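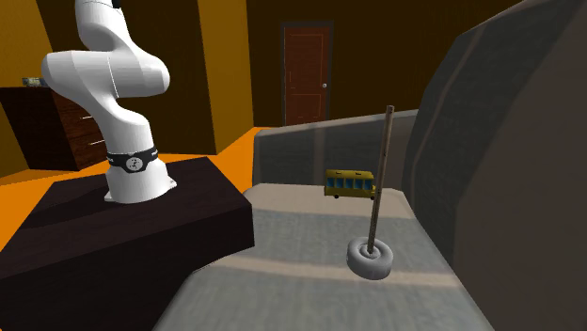

Cavar社の木工用塗料工場を見学した。所在地はイスタンブールのKurtuluş地区から車で北へ向かった工業団地の一角で、主力製品は家具・什器向けの水性ウレタン塗料「Vunidach」である。筆者の関心は、濃色仕上げにおける艶の管理にあった。天板と側面をほとんど黒に近い焦げ茶で仕上げた低い箱形の木製台を考えると、同じ塗料を使っても水平面と垂直面では塗膜の付き方が異なり、艶の差として目に付きやすい。滑らかで光沢のある白い部材が隣に立つ場合はなおさらで、濃色側の色むらや擦り傷の判定が厳しくなる。こうした条件への対処を現場で確認することが、今回の目的であった。

見学日は2018年7月18日。受付で静電靴と帽子を借り、生産技術担当のVolkan Oral氏の案内で原料倉庫から入った。説明は英語とトルコ語で、配布資料は英語版のみ。撮影は事務棟を除いて不可であった。

原料倉庫
樹脂エマルションは屋内タンクに保管し、庫内温度を20度に設定している。冬季の凍結対策として配管にヒーターを巻いてあるが、見学時は通電していなかった。顔料は紙袋、添加剤は小型のポリ容器で入荷する。艶消し剤のシリカは吸湿を嫌うため、別室で除湿管理とのこと。開封済みの袋には開封日と担当者の印が記入されていた。

分散・調色
濃色系は黒顔料の分散が色調を左右する。予備混合の後、ビーズミルを通し、グラインドゲージで粒度を確認してから次工程へ送る。ミルの冷却水の出口温度は操作盤に常時表示される。Oral氏によれば、温度が上がると増粘して流量が落ちるため、夏場は生産量よりも冷却能力が制約になるという。6月に冷却機を一台更新したところで、旧型機は予備としてそのまま残してあった。

焦げ茶系の調色には黒、赤酸化鉄、黄酸化鉄を使う。色差計の数値だけでは合否を出さず、標準光源の下で標準板と並べて目視も行う。暗い色では測色値のわずかな差に対して見え方が一様に動かない、というのが理由であった。調色室の壁は無彩色の灰色で、作業者の上着も同系の灰色に統一されている。

塗装試験室
最も時間をかけて見たのがこの部屋である。試験板はブナ材とMDFの二種。サンディングは400番で、下塗り後と中塗り後に入れる。中塗り後の研磨粉が残ると濃色では白い点として現れるので、エアブローの後に粘着布で拭く。手順書ではエアブローの方向まで指定されていた。

艶は入射角60度の光沢計で測り、半艶品の管理値は19を中心としている。水平に置いた板と垂直に立てた板を同時に塗り、それぞれ測定して記録する。垂直面は膜厚が薄くなりやすく、艶消し剤の配向も変わるため、値がずれる。対策としては、希釈率を下げて二回に分けて吹く方法が標準となっていた。一回で厚く付けた比較板も見せてもらったが、下端にたれがあり、角の部分では膜が引けて下地が透けていた。

角の処理については質問をした。箱物の稜線は面取りが小さいほど塗膜が薄くなる。同社は半径を付けた加工を顧客に推奨しているものの、意匠上の理由で断られることが多いらしい。その場合は稜線に沿って先に一回吹き、その後で面を塗る。手間は増えるが、研磨で角を抜いてしまう不良は減ったとのことである。減少の程度を示す資料は見られなかった。

耐擦り傷性の試験は、往復摩耗と爪による引っかきの二通り。後者は規格試験ではなく、展示什器メーカーのStoltico社からの要望で始めた社内評価である。半艶の濃色面は、塗膜が削れていなくても擦った跡だけが艶上がりして見える。ワックス系添加剤を増やせば跡は目立たなくなるが、上塗りの密着に影響する。現行処方は試作番号418で、ここに落ち着くまで配合を何度も戻したと聞いた。添加量は開示されなかった。

充填・出荷
充填は計量式で、ろ過フィルターを通して金属缶に入れる。缶の内面は防錆処理品である。ロットごとに保管見本を取り、缶のまま棚に置いていた。棚のラベルはトルコ語のみで、色名の読み方はOral氏に教わった。

質疑では、白色品と濃色品の設備を分けているかを尋ねた。ミルは専用、充填ノズルは共用で、切り替え時に洗浄液を流し、最初に出た分は廃棄する。洗浄排水は凝集沈殿で処理し、汚泥は外部業者に委託している。沈殿槽は屋外にあり、見学経路には含まれていなかった。

持ち帰ったのは半艶焦げ茶の試験板二枚と技術資料一部である。試験板は水平塗りと垂直塗りの組で、裏面に塗装日と膜厚が鉛筆で記入されている。手元の光沢計で測り直し、差があればOral氏に連絡する予定。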